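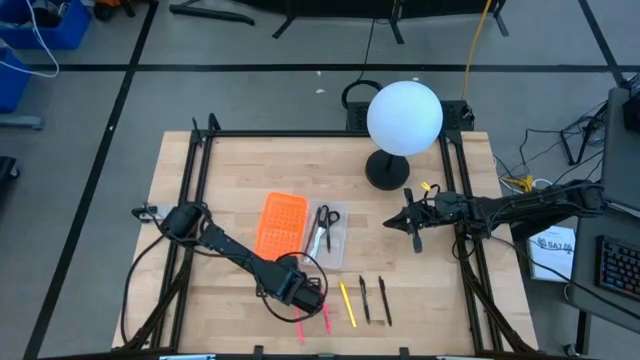
Minutes of the Brarura build meeting, held Saturday in the back half of the Mernier workshop. Brarura is the two-arm table we have been putting together since winter, and most of the meeting took place standing next to it. Both arms are now on the frame, one on each side of the butcher-block top, and the pens, the orange tray and the clear container with the scissors were left out on the wood while we talked. Padmavathi Arumugam ran the meeting. Isabelle Robichaud took these minutes and typed them up the same evening. Other members came and went during open shop, and where they had something to say it is recorded as "a member."

Start: 10:30 a.m.

1. Minutes of the last meeting

Read and accepted with one correction. The last minutes said the frame would be moved to the front room in May. What was agreed was that we would talk about moving it in May. The wording has been fixed in the shared folder.

2. Carried over from last time

Square the frame and retighten the corner brackets. Done by Padmavathi. One bracket at the back had a stripped bolt, which she replaced from the spares drawer. She has put a paint mark across each bolt head and bracket so we can tell if anything turns.

Write down the joint limits for both arms. Half done. The left arm's limits are on the sheet. The right arm's were taken before its base was shifted along the rail and have to be taken again.

Ask Druvar about replacement gripper fingers. Isabelle wrote to them and got a reply. See item 5.

Label the power supplies. Not done. Carried over again, now to Isabelle.

3. State of the arms

Padmavathi reported. Both arms home correctly from a cold start, and both will hold a pose without sagging. The left arm has a slight knock in the elbow when it changes direction under load. She has had the cover off and could not find anything loose. It has not become worse over the last two weeks of shop nights. She suggests we leave it alone until it does, or until we have another reason to take the arm down.

Isabelle asked if the knock affects where the gripper ends up. Padmavathi said she had not measured it properly. With a pen held in the gripper and the tip brought down to a pencil cross, the arm comes back to the cross well enough for picking things up, and she would not want to claim more than that. Agreed to do the measurement with a dial gauge if one of the machine shop people will lend us theirs.

The right arm is quieter and is the one we should use for anything that needs care. Its gripper opens a little wider than the left one. We had been assuming the two were identical in the settings, and that explains why the left gripper kept reporting that it was fully open when it was already against its stop. The settings are now separate. The old shared file should be deleted so it doesn't get loaded by mistake.

Action: Padmavathi to delete the shared settings file and retake the limits for the right arm.

4. Cables

This took longer than planned.

The cable at the left wrist still makes a big loop around the gripper. Isabelle would like it shorter. Padmavathi would like it left as it is, on the grounds that the last time we shortened a wrist cable we pulled the connector out of its board and lost a whole evening to soldering. A member who does wiring for a living looked at it and said the length is fine and the trouble is that nothing tells the cable which way to bend. He recommended a short piece of spiral wrap and one soft tie at the forearm, with the loop left free past that point. Agreed to try it on the left arm first.

The right arm has its cables gathered along the upper side already. No change, except that the tie nearest the elbow should be checked by hand at full reach before each session.

Floor cables: there is a tangle between the table and the desk, and Isabelle caught her foot in it on Thursday's shop night – no harm done to her or the table. We talked about a cable ramp, a channel screwed to the underside of the top, and just bundling everything and taking it around the back. The ramp was dropped because we would have to step over it to reach the keyboard anyway. The channel is the tidiest answer but means drilling into the butcher block from below, and neither of us wants to do that before we know if the table is staying where it is. Agreed on the bundle for now. The cable with the yellow connector gets its own tag so it can be found again afterward.

Action: Isabelle to buy spiral wrap and soft ties and do the left wrist. Both to do the floor bundle together before the next run.

5. Parts and money

The kitty stands at 500 dollars after the last round of contributions. Nothing is owed to anyone.

Druvar can supply a pair of gripper fingers with rubber faces. They come in sets for both arms only, at 100 dollars a set before shipping. Padmavathi asked if we could print our own. Isabelle has printed a first pair on the Mernier printer and they flex too much at the tip when they close on something thin. She has a thicker version drawn and would like to try that before we spend anything. A member offered some sheet rubber left over from a door seal for the faces.

Agreed to print the thicker pair, glue on the sheet rubber, and order from Druvar only if that fails too. Decision on the order at the next meeting in either case.

Isabelle raised the matter of a second computer. The present one slows down when it is recording and running the arms together. A suitable machine would cost 2000 dollars new, and we don't have that. Padmavathi thinks most of the slowdown is from the recording being written to the same drive as everything else, and that a cheap separate drive would help. Agreed to try a borrowed drive first. The question of a new machine is closed until we have done that.

6. The pen job

Everyone who stops at the table asks what it is for, so it seemed time to settle on one job and stick to it. The job is clearing the table. Pens start out scattered on the wood and are to end up in the clear container. The arms are not to drop anything in from a height.

Progress so far: the right arm picks up a black pen reliably if the pen is lying more or less across the gripper. Pens lying close together are a problem, and two side by side are the worst case, because the fingers come down on both and pick up neither. The left arm has only been tried on the pink ones. It can nudge a pen but has not yet lifted one more than a finger's width before losing it.

Padmavathi wants to teach the arms to push two pens apart before picking. Isabelle thinks the new fingers should come first and that we may be working around a hardware fault. We did not settle this. The compromise is that Padmavathi will write the push as its own separate move, so it can be kept or thrown out without touching the rest.

The scissors were discussed. Padmavathi wants them kept in the container as something for the pens to go in beside. Isabelle is not happy with blades near a moving gripper, even pointing down, when people have their hands on the table. Agreed that the scissors stay for runs where both of us are behind the desk, and come off the table whenever anybody is demonstrating or teaching a move by hand.

The orange tray is for small parts later and has no place in the present job. It stays on the table as an obstacle. The arms should be able to work around it without hitting it, and on last week's shop night the left one could not.

Target for the next meeting is seven clean runs in a row with the right arm alone, pens laid out by someone other than the person who wrote the moves.

7. Lighting

The round lamp at the far side of the table, which everybody now calls Moon, was brought in to even out the shadows. Opinion is split. It helps in the evening, when the ceiling lights throw a shadow of the right arm straight across the middle of the top. In daytime it makes little difference. The trouble is that it stands behind the right arm, and the elbow comes close to it when the arm folds back. Padmavathi has set a software limit to keep the arm clear, but the limit assumes the lamp is exactly where it was when she set it.

Agreed to mark the position of the lamp base on the tabletop with a pencil line, and to check it before each session. If it gets moved more than once more, it goes up on a bracket on the rear post.

8. Safety and shop rules

The stop button must be within reach of whoever is at the keyboard. It was found behind the monitor on Thursday. It will be fixed to the desk with hook-and-loop tape.

Nobody leans on the frame while the arms are powered. Visitors may watch from outside the taped squares next to the table. Children may watch with an adult.

Power goes off at the wall at the end of the night, including the supply for the lamp. The last person out signs the sheet by the door. The sheet has had no entries for two weeks and we both admitted to forgetting.

The blue bins at the edge of our area are to be kept from filling up with other people's offcuts. Isabelle will make a sign.

9. Other business

The move to the front room was put off. The front room has better light but a wooden floor with some bounce in it, and we would lose the tape grid on the carpet.

A member asked if the arms could be borrowed for the open house. Padmavathi said the table could be shown running where it is, and that it should not be taken apart for an afternoon. Isabelle agreed. We will give a firm answer once we know how the right arm does on the target in item 6.

Isabelle asked that anyone who changes a setting write it in the notebook by the keyboard, with their initials and the old value. Agreed.

10. Actions

Padmavathi: delete shared settings file; retake right arm limits; write the push move; ask the machine shop about the dial gauge; mark the lamp position.

Isabelle: spiral wrap and ties; thicker fingers; label the power supplies; borrow a drive; sign for the bins; tape for the stop button.

Both: floor cable bundle.

Meeting closed at 12:15 p.m. The next one will be held at the table again, same time of day, date to go up on the Mernier board.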